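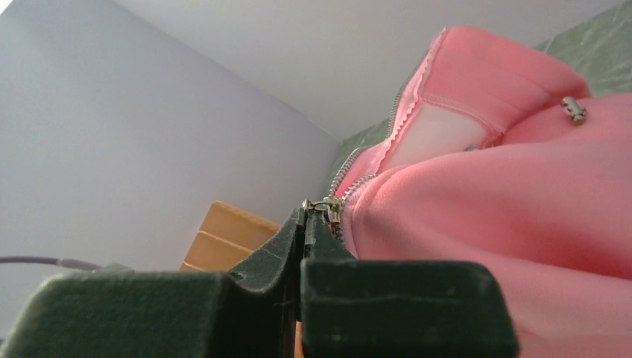
Archivar en casa los justificantes de la declaración

1. Separe los documentos por ejercicio fiscal. Dentro de cada ejercicio, tres grupos: ingresos, gastos deducibles y retenciones.

2. Los tiques en papel térmico pierden la tinta. Escanéelos en los 15 días siguientes a la compra y guarde el original en un sobre de papel, lejos del calor. Las fundas de PVC aceleran el borrado.

3. Nombre los archivos con año, emisor e importe: 2026_Vostano_343.pdf. Evite tildes y espacios.

4. Anote en una hoja de cálculo cada factura con su base, su cuota y el número de carpeta. Si una factura se paga en plazos, una línea por plazo.

5. No destruya nada hasta que venza el plazo de prescripción. Las escrituras y las facturas de reformas de la vivienda se conservan hasta después de la venta.

6. En enero, abra la carpeta del nuevo ejercicio y cierre la anterior con un índice impreso.

Revisado: 2026-05-18. Pramila Goel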